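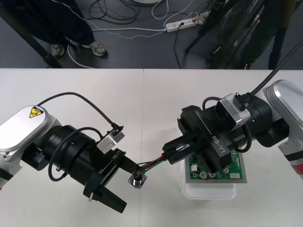 Our little music collective in Dandorside wants to turn into a proper nonprofit this year and I'm stuck on the board part. We put on showcases for new songwriters, mostly local, and up to now it's been a bunch of us deciding everything over a group chat (I know, I know). The grant we're after wants a named board with "relevant expertise," and I have no clue how many of those people should be music people and how many should be the law and money kind. My gut says half and half, but then I picture our meetings getting stuck every single time. When I try to explain what I want I keep coming back to two arms reaching in from opposite sides of a white table, both working on the same small thing. Music on one side, paperwork on the other. But who gets the last word when they don't agree? We've got $3,000 in the bank and 19 members, if that helps. Also, can I be on the board and still book the shows? I'd hate to give that up!

Posted by mossyamp

villik_sound

Yes, you can usually do both, but check your state's rules and write it down before anybody gets paid. We had this exact mess when we set up the Skasby sessions. I was on the board and I was also picking the acts, and one of the acts was my cousin's band, and you can guess how that went over. What fixed it was a one-page conflict of interest policy. If something touches you or your family, you say so, you leave the room, the others vote, and it goes in the minutes.

On numbers, go odd. We have seven. Four come from music and three from everything else — one does accounting, one has worked in contracts, one used to run a school office and is the most useful person we've got. Please don't put all 19 members on the board. You'll never get enough of them in one room to vote on anything.

The last word goes to the vote, and the chair doesn't get to overrule it. But keep the board out of picking songs and lineups. They set the budget and the yearly plan, and the people running the shows run the shows.
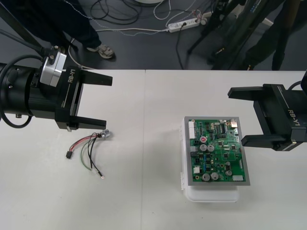 tsao_b disagrees with the four and three split and says a new group should lean the other way for the first couple of years, with more money and legal people than musicians, and swap over once the filings are a habit. I can see that. We got a late notice our first November and not one of the four of us from music knew what the form even was.

tsao_b

Yeah, I'd stand by that. Musicians are easy to find, you already have a room full of them. Somebody who'll read a lease for free is hard. Ask at the library, they let us pin a card up and we got two people from it.

Other thing, put term limits in the bylaws now. Two years, can be renewed once. It's so much more awkward to add later when everyone knows who it's aimed at.

dandor_dave_not_dave

just get a fiscal sponsor, way less hassle. ours takes 10 percent and does all the forms. you don't need your own board for that, but ask the grant people first if they'll accept it, some won't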